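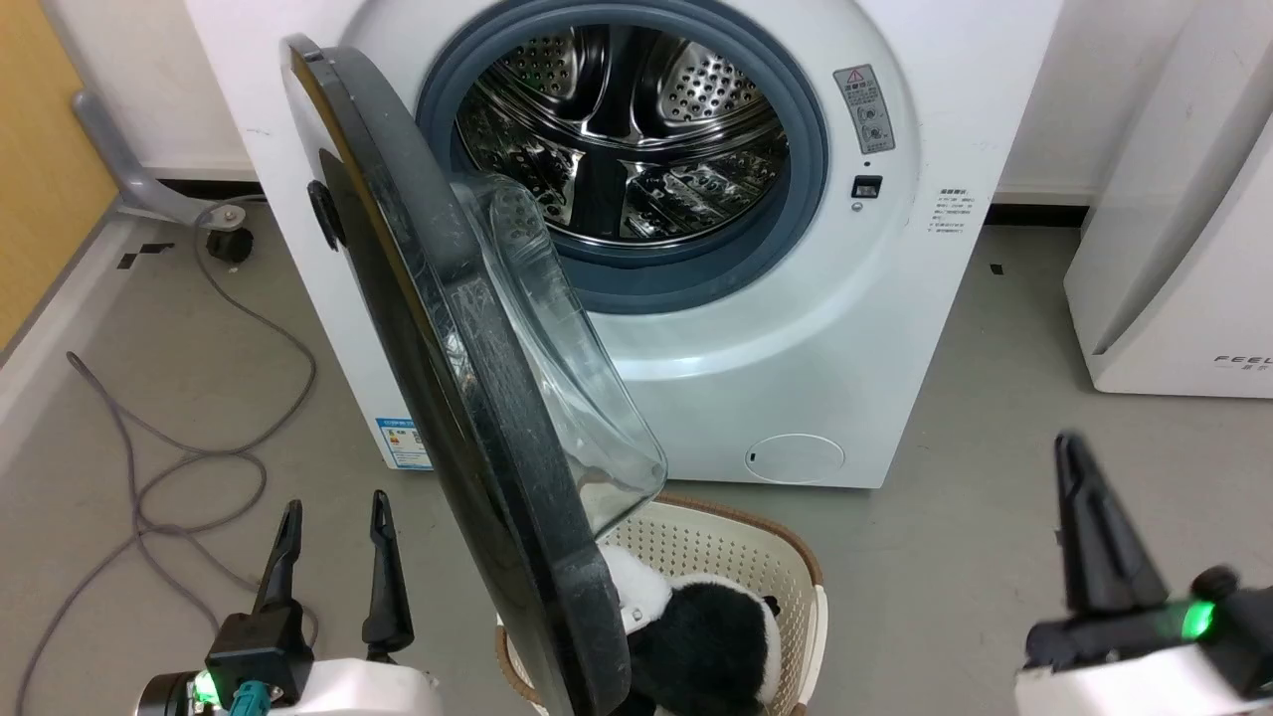
Are you rinsing before the soda ash has had time to finish, or is the fabric just full of size to begin with? The question came in as a reply to the June note on the blotchy indigo-gray lot, and it's a fair one. I had assumed the dye. I went back through the swatches this morning and now think the size is at least half of it.

June, 9:15 a.m.

Three cottons on the table: the Sulton plain weave, the Gunel twill, and the end of the old Vumside sheeting. All three were sold as ready to dye. Water drop test on each, dry, straight off the bolt. Sulton took the drop right away. Vumside nearly as fast. On the Gunel the drop sat there as a bead and I got tired of watching it. That matches the swatches. The Gunel pieces have the pale islands and the other two are mostly even.

So, scour everything from now on, whatever the label says. Recipe for this round:

Soda ash, 2 teaspoons per pound of dry cloth
Plain detergent, no brightener, same amount
Hot water, 90 C, for the Gunel and the Sulton
Cut pieces, edges zigzagged, not folded

The Vumside I left alone as a control. There isn't enough of it to spend on tests anyway.

11:40 a.m.

Gunel scour water came out the color of weak tea. Sulton water slightly yellow. Second scour on the Gunel, fresh soda ash, water nearly clear. Dried a corner with the iron and did the drop test again: soaked straight in. I should have done this in spring before we cut the long panels for the Espinoza order.

Shrinkage, since we keep arguing over it. Marked a 70 cm line on the Gunel along the warp before scouring. Will measure after the second dry and put the number on the bolt tag. Don't cut anything from that bolt until the tag is filled in.

1:30 p.m.

Dye bath. Same gray as last time, same jar, so that only the cloth changes. Salt in first, fully dissolved, then the dye paste through the stocking. Cloth went in damp. Stirred every few minutes for the first part, then added the soda ash solution in thirds, pushing the cloth aside each time so nothing landed on it directly. I think some of the dark specks in the June lot came from pouring it on top.

Held for 90 minutes at room temperature. Room was 33 C by the window, which is warmer than I'd like for comparing with the spring lots – writing it down so we don't forget when the shade comes up a little deeper.

4:20 p.m.

Cold rinse until the water stopped running dark, then warm, then a hot soak. Gunel looks much better wet. A faint lighter band near one selvage, could be where it was folded in the bucket. Sulton even all over. Vumside is fine too, a hair bluer than the Sulton, as before.

Answer to the question, then: it was size on the twill for sure, and possibly early rinsing on top of that. Lot two in June came out of the bath well short of the full time. I can't separate the two causes from what we kept. If anyone wants to try, dye a scoured Gunel swatch and pull it early.

To do:
Measure the Gunel warp line, fill in tag
Iron and pin today's swatches next to the June ones
Ask Gunel what finish is on the twill
New stocking for the dye paste, this one has a run in it
Soda ash is low, order with the next salt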